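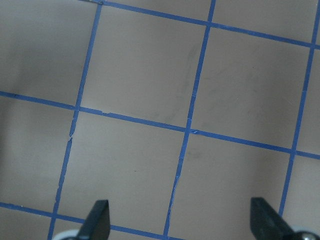

A reply under last night's post says Zulten only lost in Atdale because the bench was short, and that minutes don't matter this early in the season. The minutes are the part I'd look at first, so a few posts on that.

Method: I log every shift from the league's game sheets. Zulten's top line has played 422 shifts at even strength. Average length is up 8 seconds on where it stood after the opening road trip.

Eight seconds sounds small. In hockey it is the gap between changing on a clean dump-in and changing while the other side is already through the neutral zone.

Atdale's second and third goals both came against a line in the last third of a long shift. The second started with a failed clear on the far side, long change, no route to the bench. The third was an icing, so the same tired group had to take the draw.

On the short bench: Zulten dressed 5 defensemen. That explains the third period. It does not explain the first, when the forwards were at full strength and the shifts were already running long.

Compare Onmont. Similar roster age, same travel, also missing a regular on the blue line. Their coach shortens shifts when he's down a body – the third pair gets more of them, all in the offensive zone. Onmont have conceded one goal off an icing draw.

Borbély are the other case. They roll four lines whatever the score. It costs them goals for, and I would not copy it with Zulten's roster, but their third-period numbers are flat from game to game.

Caveat on the data: the sheets record changes to the nearest second, but partial changes get entered late. I drop any shift under ten seconds. Keeping them in lowers the average for every team and leaves the order the same.

Attendance was 1575, for those who asked. No effect on anything above.

Next check is the October home stretch. Last change belongs to Zulten in all of those games, so the matchup excuse goes away. If the top line is still staying out through the second whistle, it's a bench decision.

Sheet with the shift logs is updated through the Atdale game. Corrections welcome – give the period and the clock time, please.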